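The drawer under the stairs

Every home I have lived in had one drawer where the cables went to sleep. In my parents' flat it was in the kitchen, under the tea towels. In the house where I live now it is under the stairs, and until this spring it did not close.

I am not a tidy person by nature. I moved to Lidness with two suitcases and one box, and on the box I had written "electric, various". Eleven years later the box had become a drawer, and the drawer had become a family matter. My daughter looked there for a charger and came back with a tape measure.

So I asked Lindalva Evangelista to help me. She runs a small repair and sorting workshop called Lusteo, two streets from the harbour, and for 20 pounds she will sit with you for an evening and go through one drawer. Only one. People ask her for a whole cupboard and she refuses.

Her first rule is that everything must come out and lie on the floor, in one place, with some space around it. You are not allowed to sort while you take out. This was difficult for me. I wanted to make small piles at once, and she moved my hand away, kindly, three times.

"When it is in the drawer, you see a drawer," she told me. "On the floor you see what you have."

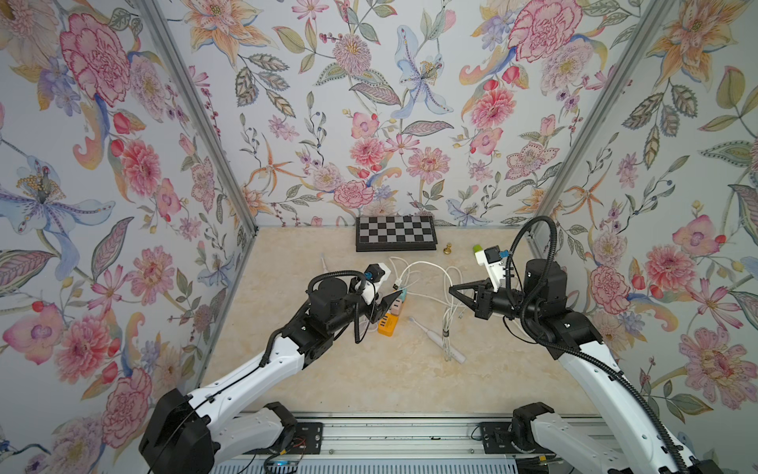 Femi Okeke

What people have, according to Lindalva, is very often the same. There are white cables, some looped over each other and some still in their ties. There is a power strip. There is an electric toothbrush, and somewhere near it a thing from a game, a chess pawn or a domino, which was put away in a hurry before guests came. She keeps a notebook of all the objects that have passed through her evenings, and the last number in it was 3,204.

The cables come first. A cable in ties can wait, she says, and you should begin with the tangled one. Do not pull. Find one end, hold it loosely and walk it back through the loops, as you would with wool. I needed most of an hour for mine. Afterwards each one gets a paper label with the name of the machine it belongs to. If you cannot name the machine, the cable goes into an envelope with the month on it. Mine says July, and what is still inside next July will go to recycling.

The games are her favourite part. A folding chessboard should live together with its pieces, in a cloth bag if the box is lost. I had the board in the living room and a pawn with the batteries, and for years we played with a button.

We finished at half past nine. The drawer closes now. I keep in it the labelled cables, one power strip and the envelope. The toothbrush went upstairs to the bathroom, and the tape measure is again missing.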